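3.2 Work surface and storage fixture

All handling was carried out at one table, on which a black dish-drying rack served as the storage fixture. A drying rack was selected over a closed bin on the grounds that its base is open and its contents remain in view from most seated positions. The support surface of the rack consists of parallel metal rods. A small item placed on it therefore rests on a series of narrow lines of contact, and its stability depends on its shape and on the direction in which it is set down.

Rolls of adhesive tape were of particular interest. A roll has two stable positions on a flat table: on its side face, or upright on its edge. The second is easily disturbed on a smooth surface. On a rod base, the gaps between neighboring rods offer a shallow seat for the outer curve of the roll when the two are suitably aligned.

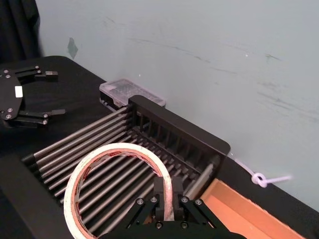

Household Storage Research Group, Department of Living Environment Studies

Figure 3. White tape roll standing upright on its edge at the drying rack. The row of vertical slots on the back panel is intended for plates.

The core of the roll was treated as part of the item and was not removed. Its inner surface carries a salmon-orange layer with faint red printing, which made the open center easy to distinguish from the cream-white edge of the wound tape. The exposed edge was slightly frayed and its layers uneven. We did not trim it, as partly worn supplies are typical of the household drawers surveyed by Honda and Nomura in the first stage of the project.

Placements were coded by two raters, Yokoyama and Uchida, working independently. The full set comprised 290 placements, of which 119 involved tape. Each was assigned to one of three classes: upright, flat, or leaning. An item was coded as leaning if it touched a side wall or the back panel in addition to the rods. Disagreements were settled by Aoki.

3.3 Condition of the table

The tabletop has a smooth, matte gray-green finish. It had been in use before the study and was not resurfaced. Faint scuffs and streaks are present, in places as clusters of short dark marks and elsewhere as a long diagonal band of thin, broken lines.

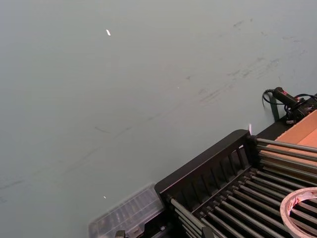 Surface marks were not used as position references. The location of the rack was instead recorded from its front corner to the nearest table edge, with a tolerance of 2 mm. The measurement was repeated at the start of each session, and the rack was returned to its recorded location if it fell outside the tolerance.

Loose specks on the table were left in place during a session and wiped away afterward with a dry cloth. No cleaning liquid was applied between sessions, given that residue could alter the friction of the surface. Illuminance at table height was held at 700 lx throughout.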